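Flistcombe Ministerial Travel Statements

A dataset of 886 statements made in the Flistcombe parliament about official trips abroad, whether planned, postponed or cancelled. Compiled by Elli Kemppainen from the public sitting record. 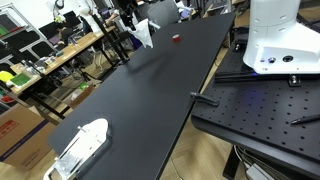 Contents

Each row holds the speaker's office, the destination as stated, the month promised and the outcome. Outcome has 5 values — went, went late, sent a deputy, cancelled, unknown. Visits to Skoryk and Vendelau are coded separately from other neighbouring capitals.

Two coders read every statement. Where they disagreed, both labels are kept.

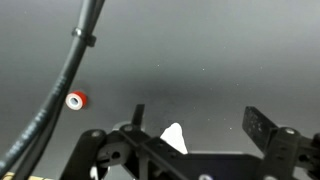

Known gaps

Committee sittings are missing for 16 months. The October update does not fill them. Corrections go through the Takance tracker.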